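4.2 Do stickers on a cabinet door mean anything?

Raju and Sani claim that people who decorate the outside of a cupboard remember better what they keep inside it. We doubt this, and our own survey gives the claim little help. Of the 387 households we visited in Brandton and Fliltham, many had stickers, magnets or postcards on at least one door. When we asked the owners to name what was on the lower shelf, they did no better than people with bare doors. Two owners thought the stickers helped. Neither could tell us how.

Part of the trouble is that earlier work treats the door front as a message and stops there. It seldom asks about the inside. Oddsson's coding sheet, for example, has a line for "decorated front" and none for anything stuck to the back wall behind the shelves, where a visitor would never see it. A sticker there can't be a label for guests, and it makes a poor label for the owner. We suspect that much of this material is simply put wherever a smooth patch is within reach. The cabinet in Figure 2 has five small stickers on its closed left door, among them a cat and one that reads "LOVE", and three more on the back wall between its two white shelves. None of the ones we can make out names anything a person would store.

Figure 2. Two-door cabinet with a wide top drawer, right door open.
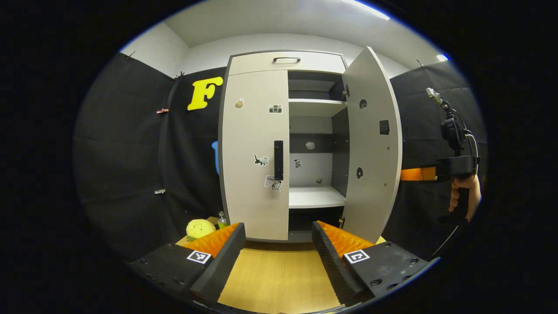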